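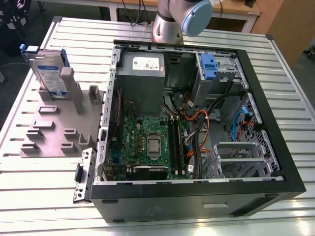
I have been learning to repair old radios for five months now and I can't believe I waited this long! My grandfather had a Salov tabletop set in his kitchen, a big cream-colored thing with a dial that glowed orange, and it came to me last September with a dead speaker and a mouse nest in the bottom. I knew nothing. What I had was one afternoon of poking around inside a computer years ago, and if you've ever taken the side panel off a Dell tower and found the metal block of the power supply sitting against the back wall, with the green board spread out near it, you know how calm that all is compared to a radio. Everything has its own spot. The Salov was wires going over wires going under other wires, with wax dripped on half of it.

So I joined the Saturday repair group at the library, and that's where I met Ghizlane Zaki, who has fixed more radios than I've owned shoes. She made me draw the whole thing on paper before I touched it (nine sheets, taped together, it covered the dining table for a week). Then we went through the old paper capacitors one at a time — cut one out, put the new one in, check the drawing, go on to the next. I loved it. I really did not expect to love it, I'm the person who skips to the last page of the manual.

One thing I got wrong: I bought my first batch of parts without reading the voltage ratings. They were rated way too low for a tube set and Ghizlane sent me straight back to order again. Please check yours, and please don't plug in an old radio just to see what happens. Ours went through a proper slow power-up with her standing next to me.

And then it played! Mostly static, then a man reading farm prices, then a full minute of accordion music that had my mother yelling from the other room. The dial lamp was out, so no orange glow yet, but I've ordered one.

Next up is a Revlow portable that Mehwish Tanoli found at a yard sale. The handle is cracked and the tuning string has come off its wheels, and I've been told restringing one of those is the worst job in the hobby. I've already watched two videos on it and disagreed with both. If anyone has a threading diagram for the Revlow 3000, the one with the short-wave band, leave me a comment — I'd be so grateful.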